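Kitchen Days: A Gallery from the Clillthorpe Handling Study
Oct 5, 2020

Welcome, and thank you for stopping by! So many of you wrote after our spring talk asking to see what the work looks like away from the charts that I finally sat down with a pot of tea and put this page together. The short version of the study goes like this: we wanted to know whether a robot arm could learn to handle ordinary dishes from people using a hand-held gripper in ordinary kitchens, with all the clutter left where it was. We worked in nine kitchens, and I have fond feelings about every one of them (even the one with the stairs).

Plates on edge

A plate lying flat is a miserable thing to pick up with two fingers, as anybody who has tried it will tell you at some length. Once it is nearly upright the fingers can close on it from both faces, and that is the grasp we came to lean on most. Jérémie Lemaire worked out the way we label it, and his notes on wrist angle went straight into the training set.
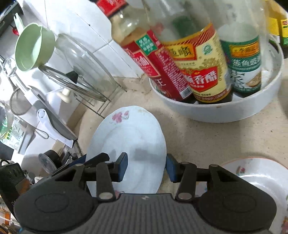 A white plate with a scalloped rim and a little pink flower, held nearly on edge between the blue rubber pads. Behind it is a tray of bottles, one of them vinegar, and a glass lid leaning in its wire rack, just the sort of busy counter we were hoping for.

What the arm made of it

After training, we gave the Onell arm 41 plate pickups in a kitchen it had no examples from, and it managed all but eight. Most of the misses came from glossy plates turning in the fingers on the way up, so we are now looking at squeezing a touch harder during the first moment of the lift. I was hoping for better, I'll admit, but the earlier version, trained only at our tidy lab bench in Langlois, did a good deal worse on the same plates!

Coming next

We have 20 more sessions planned at Zallton, mostly bowls and lids, and I hope to add a second gallery in December. If you would like a copy of the labeling guide in the meantime, please write to us through the contact page and I will gladly send it along.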